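Notebook, October, entry after lunch

Selection course equipment, border guard recruits. Continuing from yesterday's page, which ended when I ran out of coffee.

The question from the training wing at Grolusgate is whether the standard load frame can be adjusted to fit the shorter recruits, most of whom are women, and most of whom have been carrying it anyway on the grounds that complaining is a fitness test of its own. The frame was drawn up for an average man of some previous decade. I have never met him but I know his back length very well.

Started with the old Gallar harness, size regular. There is also a size long. There is no size short. The catalog calls regular "universal," and I have written a small word next to that in pencil.

Fit checks this morning, 44 recruits. Noémie Gaillard ran the tape and I wrote. With the hip belt set where the manual says, 43 of them had the lower bar resting on the belt buckle or below it. The one who fitted is a former rower and was very gracious about it.

Noémie's note, copied here so it doesn't get lost: the recruits have already fixed this themselves. Folded towel under the belt, one strap crossed behind, spare bootlace through the top loop. It works well enough that the instructors have stopped seeing it. It is also against the kit regulations, so every inspection begins with the quiet removal of towels.

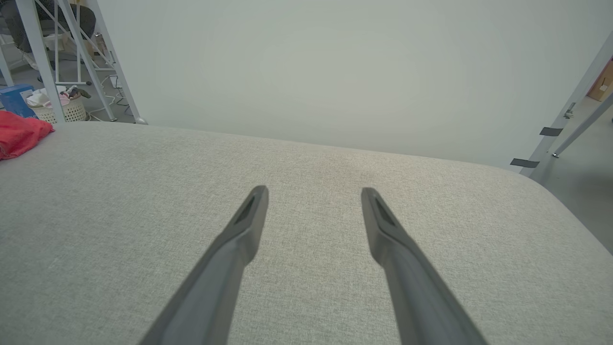 Tried the bootlace trick on the bench dummy with a 60 lb load. Holds fine standing. Holds fine bent forward. On the incline the lace walks toward the left shoulder and the whole pack leans like a man listening at a door. Moved the crossing point down two holes and it stopped. Moved it back up to be sure, and it started again. Left it down.

Then the Renaud belt, which costs more and comes with a leaflet. Better padding, same bar height, so we have spent money on being uncomfortable in a nicer color. The buckle is good. If we can get the buckle without the belt I'd take it.

Kellow frame next. Bar adjusts over four positions, and the lowest number is the highest bar, for reasons known to Kellow. Position 1 cleared the buckle on everyone we pulled back in. Two complaints: the pin rattles, and you can't change position with gloves on. Border posts in winter are more or less a glove-based activity, so that one matters. Filed a bigger head onto a spare pin. Ugly, but I could work it in mittens. Noémie could work it faster in mittens, and mentioned this.

Load cycles on the filed pin: 200 lifts, no slop that I can feel. Shank slightly bright on one side. Want to look at it again after it has been dropped in a puddle by someone with no interest in engineering.

Call with the training wing at 3:30. They asked if this was "the women's frame." I said it was the frame with the adjustable bar. They asked if the men would have to use it. I said the bar also goes down. Long pause, during which I think somebody wrote that in a box on a form.

For what it's worth, a couple of the shorter men came by afterward to ask, very casually, what position 1 felt like. One of them had a towel under his arm.

To do:
Ask Kellow if the pin comes with a larger head, before I file forty more.
Redo the incline with the bar in 1 and no lace.
Write up the towel method properly, with credit to the recruits, and find out if it can be made legal in the meantime.
Return Noémie's tape. It is in my jacket.
Price the Renaud buckle on its own.

Pin back on the rig overnight with the load on. Sign on the door says do not touch, which usually buys me until breakfast.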